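Studio Assistant and Beginner Class Lead, Natthorpe Brush and Ink

Part-time, with room to grow
Posted January 5, 2024

Do you get a little too excited about paper? Do you own more ink than you can use in a year? Then please keep reading, because we would love to meet you!

Natthorpe Brush and Ink is a small teaching studio for East Asian calligraphy and ink painting. We run evening and weekend classes for adults, an after-school group for kids, and a practice hour that anyone can drop in on. We had 119 people enrolled last term, plenty of whom had never held a brush before, and the beginner classes fill up first. We need another pair of hands, and we'd like those hands to belong to somebody who enjoys beginners as much as we do.

What you'd be doing

You would start in April at 14 hours a week, spread over three evenings and one morning. Part of that is setting up: felts out, paper cut, water bowls filled, ink ground or poured depending on the class. Part of it is teaching. You'd shadow Ayane Wada in the Level 1 class for the first term and then take over a Level 1 group of your own, with Ayane close by whenever you want her.

The rest is a mix. You'd answer emails from people who are nervous about signing up (there are a lot of them, and they are lovely), keep an eye on our paper stock, and help hang the student show in the Uchida Room, where we put up work from every single student who wants to be in it — kids included, mistakes included.

Who we're hoping to hear from

You don't need a teaching certificate or an art degree. Tsutomu Nakajima, our longest-serving teacher, came to us from a bakery. What we do need:

- A solid hand in regular script, and at least a few years of steady practice with any teacher or school
- Patience with slow learners, fast learners, and eight-year-olds
- Comfort speaking to a group of up to a dozen
- Able to lift a box of paper and get it up one flight of stairs

Some Japanese, Chinese or Korean is welcome but you won't be teaching language. Left-handed applicants, please apply! We have left-handed students in every class and they'd be thrilled.

If you work mostly in ink painting and your script is rusty, write to us anyway and say so. We can arrange practice time with Kazue Mizuno before you start.

Tools and care

We teach brush care from the first lesson and we take it seriously. Brushes get rinsed in cool water until the water runs clear, shaped to a point with the fingers, and hung tip down to dry. No standing them in jars, no putting caps back on damp hair. You'll be showing this to new students over and over, so it helps if you like doing it. 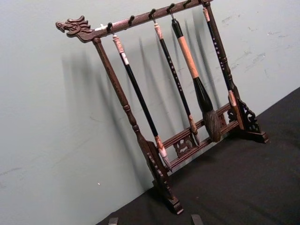 We'd also ask you to look through the shared brushes once a month and pull out any that are shedding or have gone splayed. Goat hair, wolf hair and mixed brushes are ordered separately, and Yuzuki Ogura in the office will show you how the order sheet works. You get studio prices on anything you buy for yourself, and free use of the tables outside class hours. Several of us come in early just for that. It's quiet, the light is good until midafternoon, and there's usually tea.

Pay and practical things

Pay is $2,125 a month, the same through the short weeks at the end of term. You'd get paid time off when the studio closes between terms, and we cover the fee for one outside workshop a year, your choice.

We're on the second floor of the Kodora Building. There's bike parking in the courtyard and a bus stop across the street. The studio is reached by stairs only at the moment; if that's a problem for you, tell us, as the kids' group meets on the ground floor and we may be able to build the job from there.

How to apply

Send us a short letter (one page is plenty) and photos of three recent pieces. Phone photos are fine. Please include one you aren't happy with and tell us what you'd change. We really do love reading those!

Address it to Emiko Tsuchiya, and drop it off at the front desk or use the contact form on our site. We'll invite a handful of people in for a chat and an hour of practice together, and everyone who writes will get a reply.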